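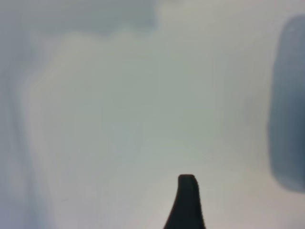 Diapo 1 – gris pâle, gris-vert, et du bleu-gris sombre à droite

Bonsoir tout le monde, merci d'être venus jusqu'à Addale (je sais, le parking). Je laisse la première diapo pendant que les gens s'installent, et je commence doucement.

Je vais vous parler de tressage. De tresses rondes, de cordes, de gros tricot, de tout ce qui se torsade et finit dans une entrée, une chambre ou sur une étagère. Je range des maisons depuis assez longtemps pour avoir un avis sur la question, et comme c'est moi qui tiens le micro vous allez y avoir droit !

Petit rappel pour ceux qui étaient là en août : j'avais promis la suite sur les couleurs. La voilà, enfin, un morceau. Le clair d'abord.

Le clair, tout le monde en veut. Des murs clairs, des draps clairs, des boîtes claires. J'en ai chez moi aussi, je ne vais pas vous faire la morale. Mais un fond pâle, ça n'a jamais une seule couleur. Le même drap blanc va tirer sur le vert près d'une plante, sur le bleu dans un pli, et devenir presque crème là où tombe la lumière. Thắng Lã, avec qui j'ai monté l'atelier Suser, passe un temps fou à ça : il pose un tissu sur une table, il tourne autour, il revient le soir. Moi j'ai moins de patience, je plisse les yeux. Essayez en rentrant, plissez les yeux devant votre lit, on voit tout de suite les grandes zones et plus du tout les détails.

(Pause. Demander qui a du noir dans son salon. Attendre les mains.)

Bon, le noir. On me dit souvent que le noir rapetisse une pièce. Je ne trouve pas. Un grand meuble noir tout lisse, oui, ça peut peser. Par contre une surface noire avec du relief, c'est autre chose, et c'est là que je voulais en venir.

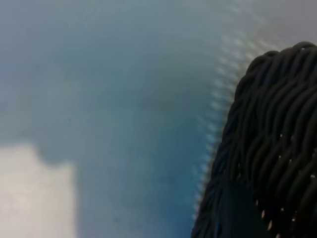 Quand les brins sont ronds et un peu brillants, chacun attrape un trait de lumière sur le dessus, et le noir se met à avoir des lignes. Une seule couleur et pourtant on lit le dessin de loin. C'est la raison pour laquelle je préfère une torsade épaisse à un tissage fin dès qu'on travaille en sombre : le fin, à deux mètres, redevient un aplat.

Deuxième chose, le bord. Regardez toujours le bord avant d'acheter ! Il y a des finitions droites, cousues, et il y a les finitions en boucles, où chaque brin repart sur lui-même et fait une petite bosse. J'adore les boucles. C'est plus long à faire, Jocelyn McIntyre m'a montré sur un rond de corde et j'ai défait trois fois mon premier rang. Mais posé devant un fond pâle, un bord en boucles se découpe très joliment, alors qu'un bord droit fait tout de suite un peu boîte.

(Faire circuler l'échantillon Ninh, le gros. Ne pas oublier de le récupérer cette fois.)

Touchez, tirez un peu dessus, n'ayez pas peur. Ce qu'il faut sentir, c'est si les rangs sont bien serrés. Écartez avec les pouces. S'il y a du jour entre les brins, ce n'est pas grave en soi, ça dépend de ce que vous mettez dedans : des écharpes, aucun souci, des pièces de puzzle, vous allez le regretter. Et des peluches claires sur du noir, ça se voit énormément. Je donne un coup de brosse sèche, toujours dans le sens de la torsade. À rebrousse-poil on accroche les fibres, et là c'est parti pour l'après-midi.

Le dépoussiérage, puisqu'on y est. Aspirateur avec l'embout brosse, puissance basse, on suit les rangs. Le chiffon humide marche sur certaines matières et en abîme d'autres, donc on essaie en dessous, dans un coin, et on attend que ça sèche avant de juger. Wichai Luangrath m'a écrit après la dernière causerie pour me dire qu'il utilisait un pinceau de peintre pour les creux. J'ai essayé, c'est très bien, merci Wichai.

Une question qui revient : est-ce qu'on peut empiler ? Le tressé souple, non, pas longtemps, il prend le pli. À l'atelier on a 8 modèles en rayon et les trois plus mous se rangent à plat, un point c'est tout. Le Dadus, référence 2964, celui que j'ai posé sur la chaise, tient debout tout seul et on peut lui en mettre un autre par-dessus. Un seul, hein.

(S'il reste du temps : raconter l'entrée de Mandla Oosthuizen. Sinon passer directement.)

L'entrée de Mandla, c'était un couloir étroit, murs gris très pâle, et des chaussures partout. On a gardé le mur nu et mis une seule chose foncée et bien texturée, par terre, côté droit. Il voulait en ajouter une deuxième en face pour la symétrie, on s'est un peu disputés, j'ai gagné. Sa fille y jette ses bonnets en passant, elle vise plutôt bien.

Voilà, je m'arrête là pour ma partie. Quang Lý prend la suite avec les nœuds, il a apporté de la corde pour tout le monde, et les questions se feront à la table du fond avec le thé.

À lire aussi
– Choisir une corde pour un premier rond
– Les gris pâles à la lumière du soir
– Ranger les écharpes sans les plier
– Brosses et pinceaux : ce que j'ai gardé

Dernière mise à jour : 2021-11-05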